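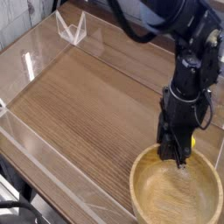 The round wooden bowl, lower right.

Thread: Feast days nobody gets off work for

restatari_road
My grandmother's village kept 2 saints' days that aren't on the state calendar. Shops shut anyway. The bus driver went to the service, so that settled transit. Does anywhere write this down as law?

clonico
Some countries let you take your own holy days and swap them for others. Works fine until your boss has to spell yours.

Silviu Nistor
Depends on the country. Ours adds two days for members of other recognized faiths. "Recognized" is doing a lot of lifting there.

marchetti222
Disagree that it's a problem. You can't close the post office for every group with 400 members and a banner.

restatari_road
We had around 400 and a very nice banner.

Silviu Nistor
The parish book has the feast back to 1323 – or the priest's handwriting does. I'd call that a tradition.

marchetti222
Old isn't the same as official. Take a vacation day.

clonico
Spoken like a man whose holidays are all printed in red.

marchetti222
I work January 1 every year, thanks.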